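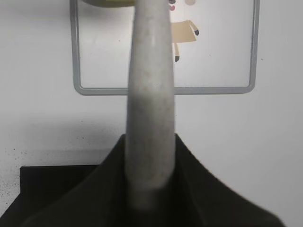
Story meeting, 2022-10-19

Present: Letay Ayele (chair), head writer, two staff writers, script coordinator, line producer, publicity. Apologies from casting.

1. Previous minutes
Agreed with one change. Under item 4, the hospital episode is 19 and not 17.

2. Season two of "Tuklow"
Letay went over where the story stands. The shop has been sold, Simon has left the family home, and his sister does not yet know who bought the business. The head writer wants to skip ahead seven years at the start of the new season. The line producer asked whether the younger cast would have to be replaced. Two of them would. The mother and the aunt would stay with the same actors, with changes to hair and wardrobe.

One writer was against the jump and said viewers would feel cheated out of the wedding. It was agreed to shoot the wedding as a short flashback in the first episode, using the hall set while it is still standing. 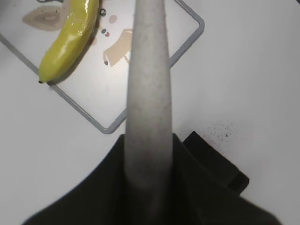
Gutoleck Television / Story Department

3. Casting
The part of the older daughter is still open. Casting sent a note to say that three people have been called back and that the readings will be with the actor who plays the aunt. Letay wants someone who can do comedy, as most of her scenes in the first half are with the landlord.

4. Air time
The channel has asked if the show can move to the earlier evening slot.
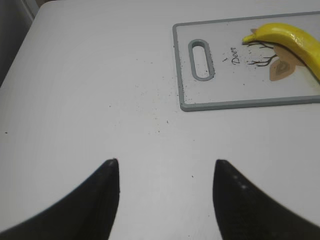
Would the earlier slot mean shorter episodes?
Episodes stay the same length, but the opening titles would be cut down and the recap dropped on most nights.

The writers asked for the recap to stay on the first episode after the jump. Publicity will pass this on to the channel.

5. Viewer mail
The July phone-in brought 3967 messages, most of them about Simon and whether he is coming back. Publicity would like to put out a short teaser. Letay said no teaser until the contract is signed - the last one gave away too much.
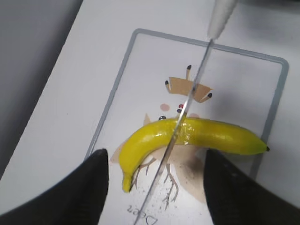
She would accept a poster with the mother and daughter only, and no mention of Simon in the text. Publicity will order 1000 copies once the wording is cleared.

6. Other business
Nendex, who do the subtitles, need locked scripts a week earlier than last season. The script coordinator will send out new deadlines. Pink pages are to be handed in after each shoot day, including the ones with notes on them.

Actions
Head writer: outline for episodes 1 to 7
Script coordinator: deadlines to all writers and to Nendex
Line producer: cost of keeping the hall set up
Publicity: poster wording to Letay

Next meeting to be set once casting has finished the readings.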